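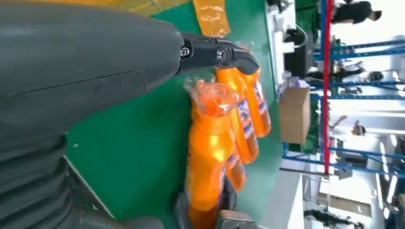 I've packed soft things for most of my working life (towels, bedding, the odd cushion) and I never gave leaks a thought until our place in Grilbridge moved over to liquids in September. Now I think about very little else! We send out the big orange bottles in pairs and fours, and the question I keep going round and round on is whether to bag the tops. The nearest one there has clear plastic over its neck and cap, crinkly as anything, and my feeling is that this catches a dribble well enough if the cap works itself slack in the van. My colleague on the next bench thinks it's a faff and says a cap that's done up properly doesn't need a hat on. So I'm asking you lot, who have been so kind about my tape questions before. Do you bag the tops, bag the whole bottle, or just tighten and hope? I'd also love to hear about labels, but I'll put that in a separate post so this doesn't turn into an essay (too late, I know).

Posted by marmaladeandstring on the Pudidwood packing and posting board, 4 Jan 2026
4 min read

tansy_crate wrote:
Bag the whole bottle, every time, and I'll tell you why I've come to be so firm on it. A bag on the cap only helps until the liquid finds the bottom of the bag, and then it runs down the neck and over the shoulder and you've got a sticky label and a sticky carton and a customer who wants her money back. We did tops only for a good long while and I was quite fond of it, it's quick and it looks tidy, but one bad parcel took out a whole box of tea towels that was sitting underneath. Now it's a full bag with the neck twisted and taped over. Bovel do a decent long one that comes 1000 to the carton, and the carton fits under a bench.

oldferrylane wrote:
I'm going to disagree with tansy, in the friendliest way. Full bags are slippery. Stack two bagged bottles on their sides and they skate about like fish, and then you need twice the paper to hold them still, so whatever you've saved on leaks you spend on filling. Top wrap and a tight cap does me very nicely. What I would do is stand them upright in the carton with a divider between, and put an arrow on the outside, for all the notice anyone takes of arrows.

tansy_crate wrote:
Fish, indeed! Mine don't skate, they're packed too snug to skate. But I'll grant you the paper bill.

marmaladeandstring wrote:
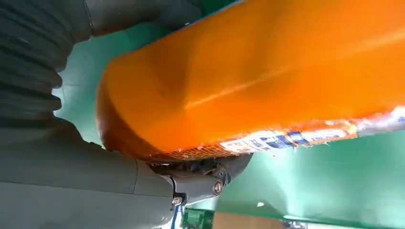 Labels, as promised, and please bear with me because this is the part that keeps me fretting. I'm fairly sure most of the damage gets done before a bottle ever goes in its carton, by sliding it along the bench or rubbing it up against its neighbour. The label strip on this one looks crinkled and has a bit of a frayed edge to it, and a crinkle is exactly the kind of thing that a carton divider will catch and lift further. Would you send one out like that? I've been putting them to one side and then feeling wasteful, there being nothing the matter with what's inside. I did try smoothing one with the back of a spoon, which helped a little, and I tried a strip of clear tape over the edge, which looked dreadful.

hobnail_and_co wrote:
Send it. People buying cleaning things in bulk don't frame the label. If it were a gift set I'd say otherwise. The spoon is a good trick by the way, but use a folded cloth over it or you'll leave a shiny line.

oldferrylane wrote:
I wouldn't send it, not at full price at any rate. We keep a seconds shelf for exactly this and it empties itself by the end of the month, usually to the same two or three regulars, and everybody's happy. Is your bench bare, marmalade? What do you put down under them?

marmaladeandstring wrote:
A seconds shelf is a lovely idea and I'm pinching it. The bench is green with a smooth top, nice to wipe down. There's card as well, see below.

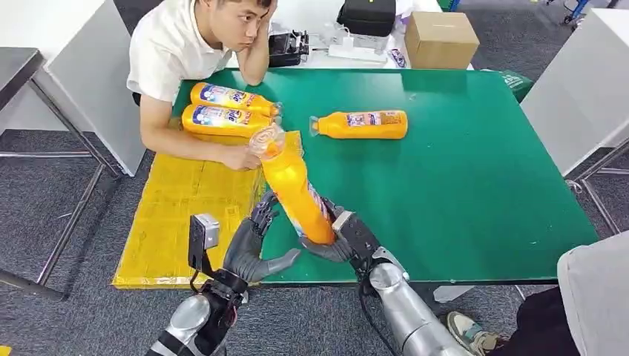
The green table, with the yellow card on the near left.

The card has had a good few creases put in it, but I do like having something down, it's kinder than the bare top. What I can't decide is whether to cover the whole table. I got a price from Koval for plain sheets and the smallest pack they'll do is 2000, and where on earth would I keep them?

hobnail_and_co wrote:
Don't buy 2000 of anything for a bench cover! Ask a furniture shop for their flattened boxes. We've been living off sofa cartons for years. Tape the edges down all the way round though, a lifted corner will catch a bottle and have it over before you can grab it.

tansy_crate wrote:
Or an offcut of thin carpet, pile side up. Horrible to clean, I admit, so perhaps not for liquids. I take it back.

marmaladeandstring wrote:
Sofa cartons! There's a furniture place on the way home and I shall be in there with my best smile. I've also been fussing over which way round to lay the bottles when they can't stand up, as we've one carton size that's too low for them.
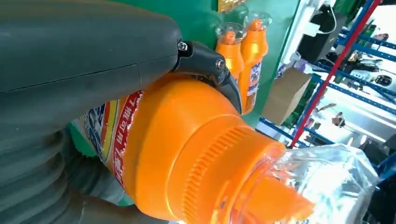

My habit is to put the caps all towards the same end, so that if one does weep it's only that end of the carton that suffers, and I put the thickest wad of paper there. My colleague goes top to tail, which I'll admit makes a neater, tighter pack. We've each done it our own way for weeks and I couldn't swear that either is better.

oldferrylane wrote:
Top to tail for me. The shoulders nestle and you can get away with less filling. If you're worried about weeping, that goes back to the cap, and I'd be checking those by hand before anything else. I do a quarter turn on every one, even when I'm told they're tight.

tansy_crate wrote:
Caps together. I can't believe I'm agreeing with marmalade over ferry again, but if a carton's going to be soggy I want it soggy at one end. And get a taller carton! The one we use is listed as 525 in the Bovel catalogue and ours stand up in it with room for a pad on top. Take a bottle with you to the trade counter and try it before you order, they don't mind.

marmaladeandstring wrote:
I'll look out the 525 tomorrow and report back. Still bagging the tops for now, sorry tansy, but I'm going to put a few through with full bags as well and see how slithery they really are. Does anyone know if the long bags come in a heavier weight?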